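Undale College of Applied Studies
Department of Interior Practice
Small Space Planning, Unit 6: Storage in the Rented Room
Instructor: Leokadia Grabowska

Reading before class: course packet, Section 9. Bring a tape measure and a pencil.

6.1 Scope of the unit

Previous units dealt with rooms that the occupant may alter. This unit concerns rooms held under a lease, where walls may not be drilled and floor coverings must be left as found. Students should assume these limits in all written work unless the assignment sheet states otherwise.

6.2 Open and closed storage

Open storage keeps objects in view and within reach. It suits articles used every day and returned to the same place. Closed storage hides its contents, protects them from dust, and tolerates a certain amount of disorder. Most tenants need both. A frequent error in student plans is to assign all open storage to display and leave no surface for things in passing use, such as mail, keys, and drinks.

The height of an open shelf governs what will be kept on it. Surfaces between the knee and the shoulder are used most. Anything lower tends to receive heavy or seldom used goods, and anything higher should be reserved for light ones. 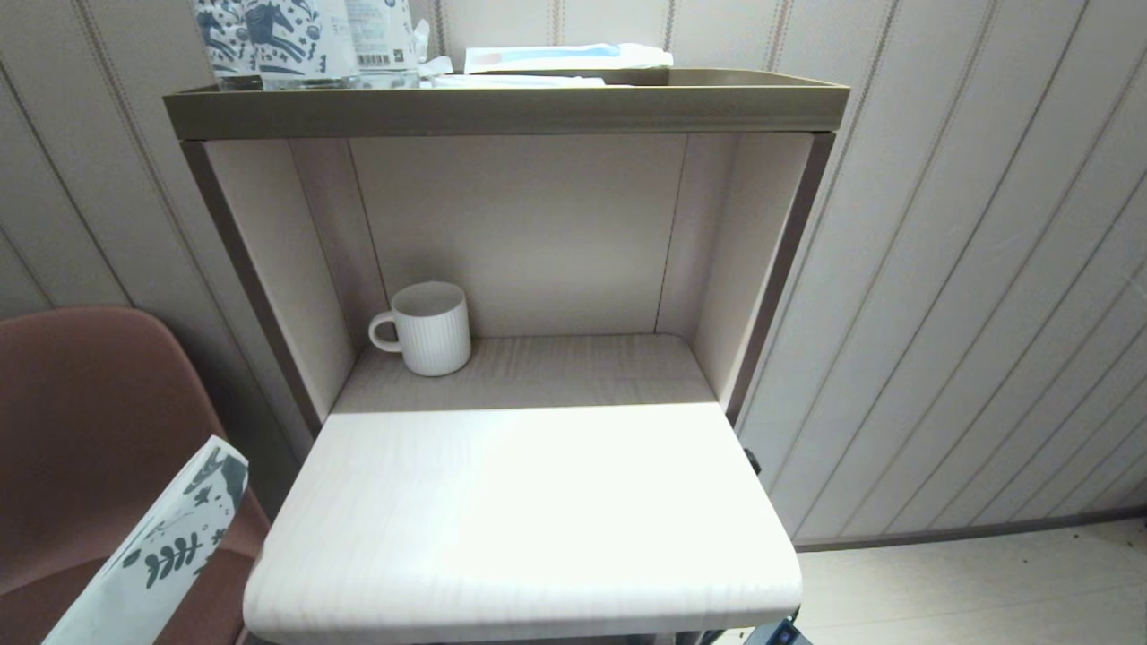
Freestanding pieces should be measured at their widest point, including feet, handles, and any raised edge. The plan must also show the clear floor needed to stand in front of the piece and to bend down to it. Where a door or drawer opens, draw the full swing or pull.

6.3 Load and stability

Makers usually state a load for each shelf and a separate load for the whole unit. Both must be respected. Place the heaviest articles at the bottom. Tall units should be fixed to the wall; where the lease forbids this, choose a lower unit and record the choice in the plan notes.

6.4 Case study: the Nimlow Street rooms

The Nimlow Street building was divided into single rooms for lodgers. The case file contains the floor plan, the house rules, and the tenant survey taken in October. Tenants were asked where they put things down on entering the room. Of those who replied, 70 percent named the bed or the only chair. Consider what this suggests about the furniture supplied.

6.5 Assignment

Prepare a storage plan for one room in the case file. The written part should not exceed 2,000 words, drawings excluded. State the lease conditions first, then the needs of the tenant, then the proposed layout. Plans without dimensions will be returned unmarked.

Due 1 July 2018, at the department office.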